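**Oiling a pale worktop – which finish doesn't go yellow?**

**marshgate4**
We've bought a second-hand kitchen table for the back room and I want to sand it and refinish it before March. The old varnish has gone orange. Plandis sell a hard wax oil at a decent price but the reviews say it darkens pale wood. Has anyone used it, or the Zeditz water-based one?

**tenonandtea**
Used the Plandis oil on shelves two years ago. They went the colour of weak tea within the month. Fine on oak, wouldn't put it on anything light.

**Kola_1106**
Disagree with that. It depends how much you leave on. Two thin coats, wiped right back after ten minutes, and mine hardly changed. People put it on like gravy and then complain. 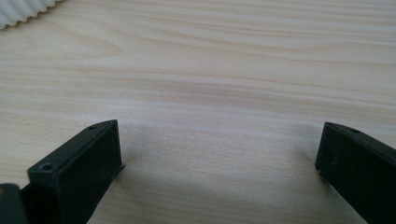
Water-based is easier to get wrong in my view. It raises the grain, so you have to damp the top down, let it dry and sand again before the first coat, and most people skip that. On a pale top with wavy grain and a mild sheen like this one, I'd want to keep the lines soft, and a thick water-based coat can look like cling film. Try both on the underside first.

**tenonandtea**
I did wipe it back, for what it's worth. Same tin, same instructions. I think the light matters more than the coats – mine are opposite a south-facing window.

**marshgate4**
Ours gets sun most of the afternoon, so that's a worry. Is the Zeditz one any good with hot mugs?

**sawdust1718**
Not great. I had rings on a desk after the first winter. I've since moved to Marar matt lacquer, 4 coats with a foam roller, light sand between each. Costs more and smells dreadful, so open the windows.

**Kola_1106**
Lacquer's a pain to repair though. With oil you can just rub down the bad patch and go again.

**marshgate4**
Right, I'll get small tins of the oil and the lacquer and do test patches underneath. Will post how they look after a few weeks by the window.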